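Laundry Room FAQ – Barkarlow Apartments

Updated August 18, 2026

Please read this before you ring the office. Sunita answers the phone and has heard all of these before, several of them from the same unit.

Who can use the laundry?

Residents and their overnight guests. Your cousin who lives across town and has "a bit of bedding" is neither.

How do I book?

Put your unit number on the sheet beside the door. Slots run 70 minutes, which covers a normal wash with enough left over to find your other sock. You can hold two slots a week. Writing your number in six boxes in different colours of pen has been tried.

What if someone's load is still in there when my slot starts?

Give them 11 minutes. After that you may move it to the bench, in one of the baskets, with whatever dignity the garments allow. Please don't put it on the floor, and please don't leave notes. The last note got three replies and ended up at a residents' meeting.

Which detergent should I use?

Any low-suds liquid or powder. Half of what the cap suggests is plenty for an ordinary load. The people who sell detergent also print the lines on the cap, so draw your own conclusions.

Can I wash a doona?

A single, yes. A queen will technically go in if you kneel on it, and will come out with a dry centre and a grudge. Take it to Tzanetos on the corner, who have the big machines.

Can I dye things?

No. See the towels formerly belonging to unit 404.

Why does the washer smell like a pond?

Usually the rubber seal around the drum. Water sits in the fold, lint joins it, and before long you have a wetland. Pull the fold back gently and wipe it out with an old cloth after your last load, then leave the door ajar. Shalini Bansal has asked me to add that "wipe" does not mean "spray half a bottle of Endaditz at it and leave". The fumes reach the second floor.

What is the little round door at the bottom for? 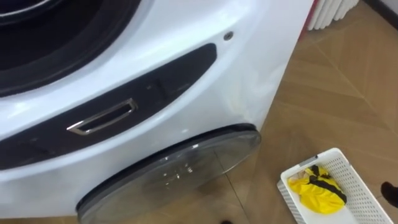 It's a second, smaller compartment, meant for the things you'd rather keep away from everything else: socks, baby clothes, the one good shirt. Small loads only. If you have to push, it's too much. Check the glass for a stray tea towel before you walk off, and keep your trolley wheels clear of it.

Can I lean on the machine, or put my coffee on it?

The front is curved and so is your luck. Use the bench.

The casing has marks on it. Will I be charged?

Not for smudges and scuffs. A damp cloth does for most of them, and you're welcome to be the person who picks one up. Leave the scourers in your kitchen.

I've found a sock. Whose is it?

There is a peg rail for singles. Anything unclaimed by the end of August goes to Babita Pathak, who makes draught stoppers.

Something's leaking. Who do I call?

Switch the machine off at the wall, then ring Brengate, whose number is on the back of the door. Toivo Laaksonen in unit 6 used to fix washers and has asked to be left alone.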